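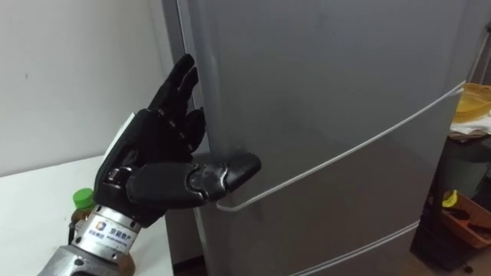 In praise of the tall grey fridge

I have wanted to write about fridges for years, and my friends have been kind enough to talk me out of it until now. Well, it is 5th July, it is hot, and I think the fridge is the best thing in anybody's kitchen!

I mean a tall one in particular. I grew up with the squat kind that lived under the worktop, where you knelt on the lino to find the butter and anything at the back stayed there until Christmas. When we moved to the flat on Gurnari Street there was a proper full-height grey fridge waiting for us, left by the people before, and I remember opening it and seeing every shelf at once without bending my knees. I was thirty-four and I felt as though I had come into money.

Grey gets a bad press. People say it is dull, that it makes a kitchen look like an office, and that if you must have a big fridge you should hide it behind a cupboard door so that it matches the rest. I disagree with all of this, the hiding most of all. A fridge is the thing you go to first when you come in and last before bed. Why would you dress it up as a broom cupboard? Let it stand there and be enormous. Grey is a lovely calm colour next to a white table, and it makes whatever you put near it look good, even a bottle with a bright green cap (especially that, I'd say).

Then there are handles. My friend Anikó Borbély has a fridge with great curved bars on it like something off a bus, and she hangs tea towels from them, and they fall down. I much prefer a thin strip of a handle that keeps out of the way. You learn where it is within a day or two and after that your hand finds it in the dark. Anikó says she caught her cardigan on hers 24 times last winter. I believe her, and she still won't hear a word against it.

I do accept the case against size. Imre Somogyi, who taught me to cook, kept a tiny fridge all his life and shopped every morning, and his food was better than mine will ever be. A big fridge can make you lazy. You buy two cabbages. You keep half a lemon out of guilt. I have done both this week, and there is a jar of pickled something from last August that I move from shelf to shelf when I wipe down.

But I also cook a pot of soup large enough for three days, and I have somewhere to stand the pot. When my sister turns up with her boys I can put in a whole melon, and a trifle, and the drinks, and shut the door! That gives me more pleasure than I can easily explain to people who spend their money on sofas.

So if you are doing up a kitchen this summer, spend less time on the tiles and go and open some fridge doors. Take a tape measure, and take your biggest pot as well if the shop will put up with it.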